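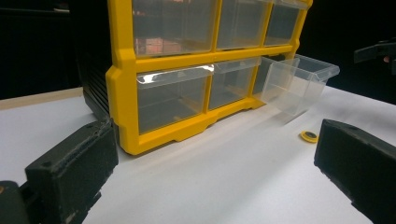
More beans, fewer newsletters, went one reply to our members' survey, and we have taken half of that advice.

April 2026
By the Sevarden Seed Library

The Tondero grant has paid for 14 new varieties, including a Sarıgül melon that sulks in our climate. Germination tests are finished for 10 of them. The other four are waiting on a heat mat, which is waiting on an electrician. 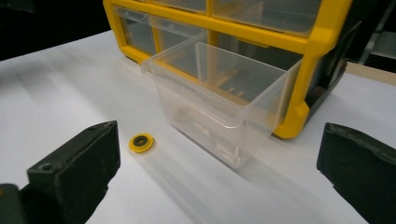 Will the Ceka branch open on schedule? It will open in May, two weeks late – the lease arrived with the wrong street on it.

Spending is under budget, mostly thanks to the electrician. We still owe you the squash figures; mice got to the squash first.

Recent reports
Winter seed swap: what came back
Labels that survive rain
Ceka branch: lease update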